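3.2 Task and collection procedure

The data described in this section were collected by students enrolled in the Skevitness project unit, a one-semester course in which small teams design, record and evaluate a manipulation task from start to finish. Six students took part. All had completed the safety induction, and none had used hand-held grippers before the unit began in August.

Each team chose a task from everyday upkeep of the building. The team reported on here, which used the working name Rindora, chose the area around the water dispenser. The task involves large, smooth objects that are awkward to hold with two narrow jaws, along with thin plastic wrapping that folds and shifts when it is touched. Both properties were poorly covered by the tabletop tasks recorded in earlier years of the course.

Demonstrations were recorded with a pair of hand-held grippers, one in each hand, each fitted with a cube of square fiducial markers. Views were taken from the demonstrator's head and from the grippers themselves. The head view gives the position of both tools relative to the dispenser and the floor, while the gripper views show the finger pads and the object up close (Figure 4).
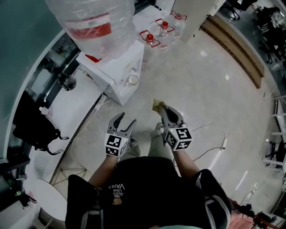

Before each session the demonstrators rehearsed the motion without recording. They were asked to work at a steady pace, to keep both marker cubes turned toward the head camera where practical, and to finish a movement even if a grasp slipped. Slips were kept in the data and labelled afterwards. Students found the second instruction the hardest to follow – when reaching across the body, most turned the wrist inward and hid at least one face of the cube.

In total the team recorded 103 demonstrations. Of these, 14 were removed because tracking of one gripper was lost for too long to be repaired by interpolation. A further 38 contained at least one slip and were placed in a separate subset, which is used only in the recovery experiments. Segmentation was done by hand in Zolow, the annotation tool supplied with the course, and every segment boundary was checked by a second student.

The furniture was not rearranged for the recordings. Office chairs, cabling and shelving remained in view, and other people were sometimes present in the background. We regard this as useful variation, although it made the colour-based bottle detector from the Nyitrai baseline less reliable than it had been in the teaching lab.

Figure 4. Collection at the water dispenser: view from the demonstrator's head and view from a hand-held gripper, the latter with a wrapped bottle above the finger pads.
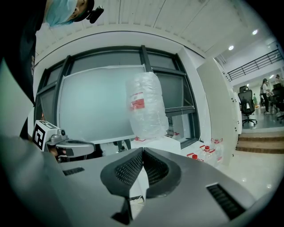
3.3 Labelling and data splits

Segments were given one of four labels: approach, grasp, transfer and release. Splits were made by demonstrator, so that no student's recordings appear in both the training and test sets.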